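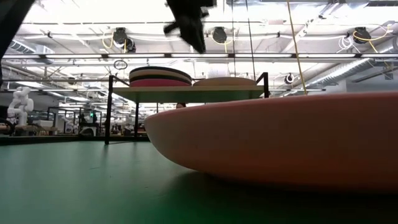
Skosamance to extend regional supply agreement to Nurnach

Category: Members' News | Trade and Business Development

Skosamance, the catering supplies wholesaler based in Nerndale, has confirmed that it will extend its regional supply agreement to businesses in Nurnach from November. The agreement has until now been open only to firms with a trading address in Nerndale. It will be offered in Nurnach on the same terms, with the same price list and the same account structure.

The decision follows a trial period in which 27 businesses in Nurnach were invited to open provisional accounts. Of these, 26 went on to place at least one order. The remaining business has asked to be considered again when its premises reopen after refurbishment. Most of the participating firms were cafés, guest houses and small contract caterers, many of which had previously bought at retail prices or travelled to Nerndale to collect goods themselves.

Members will be aware that Skosamance began as a family business supplying hotels along the Nerndale road. It remained a local firm for many years, and its growth was limited for the most part by the cost of delivery. A van sent to Nurnach with a single order seldom covered its own expenses, and the company was reluctant to pass the full cost on to small customers. The approach adopted for the trial was to combine deliveries on a shared route, with customers accepting a fixed delivery window in return for the standard wholesale rate. Orders are closed at midday on the day before the van leaves.

The haulage side of the arrangement is handled by Arai, which already serves a number of our members. Arai will provide two vehicles for the Nurnach route and will be responsible for returns and breakages in transit. The contract between the two firms runs for two years, with a review at the halfway point. Both companies have stated that they would prefer to settle service questions directly with the customer in the first instance, and a single telephone line has been set up for that purpose.
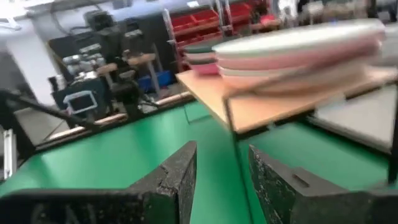
Account holders in Nurnach will be able to choose between a standing order and an open account. The standing order suits businesses whose needs change little from month to month, and it attracts a small discount on the list price. The open account carries no minimum spend but is invoiced on shorter terms. In either case, mixed orders within one product line are treated as a single item for pricing, so that a customer who wants pale pink and white plates together, as in the stack shown, pays the same rate as one who orders a single colour. The company introduced this rule after several trial customers reported that they had been ordering more of one colour than they needed simply to reach the lower price band.

Credit terms were the subject of some discussion during the trial. A number of smaller firms asked for longer payment periods over the winter, when trade in Nurnach is slow. Skosamance has agreed to a seasonal extension for customers whose accounts are in good order, to be applied for in writing before the end of November. Businesses that have been trading for less than a full year may still apply, but will be asked for a trade reference. A reference from another member of this association will be accepted. 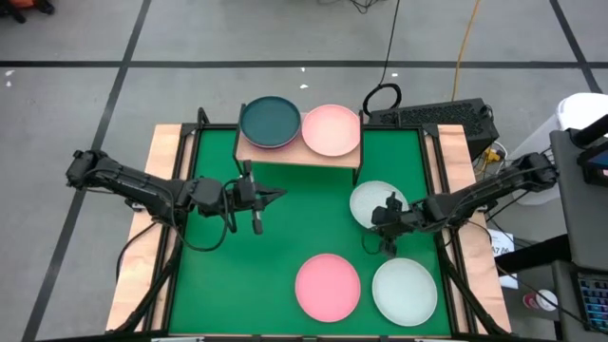

Plates on the worktable and raised wooden shelf.

The association welcomes the agreement. Trade between Nerndale and Nurnach has long been weaker than the distance between them would suggest, and members on both sides have told us that they do not know which suppliers are willing to deal with them. We do not endorse individual firms, and members should compare terms before entering into any contract — particularly where an existing supplier requires notice. Our office can provide a plain guide to notice periods and exclusivity clauses on request.

There is also an opportunity for producers. Skosamance has indicated that it wishes to stock more goods from Nurnach in its Nerndale showroom, and that return journeys on the Arai route will be available for this purpose at a reduced rate. Linen, printed menus and table stationery have been mentioned as areas of interest. Producers should be able to show that they can meet a repeat order, and samples should be sent only after an initial enquiry.
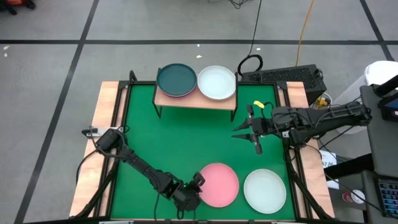

How to apply

Application forms for Nurnach accounts may be obtained from the Skosamance trade desk or from the association's office. Completed forms should be returned with proof of trading address and the name of the person authorised to place orders. Businesses that took part in the trial need not apply again, although they should check that their delivery details are still correct.

Accounts opened after the route begins will join it at the start of the following month. Enquiries about collections, returns or damaged goods should be made to Arai.

Share this item | 2 comments

Contact the newsletter office | © Nerndale and Nurnach Traders' Association | Back to top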